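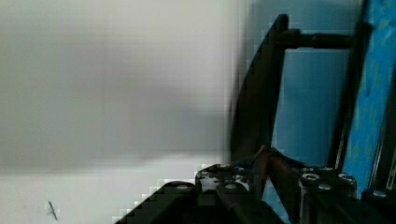 Figure 24. Wrist camera view, gripper beside a pale surface.

4.3 Checking the gripper before a chore trial

The Zester arm can attempt wiping and sorting. It does not yet do either unattended.

1. Set the arm to Hold.
2. Check each visible bolt head on the gripper body. Tighten any that turn by hand.
3. Wipe dust from the black housing with a dry cloth.
4. Open the wrist view. If edges look soft, clean the lens and reload the view.
5. Run the wipe routine at low speed for 48 cycles.

Note: Large plain surfaces give the camera little to track. Expect missed spots.

CAUTION: Keep hands clear of the linkage when Hold is released. Stay within reach of the stop button.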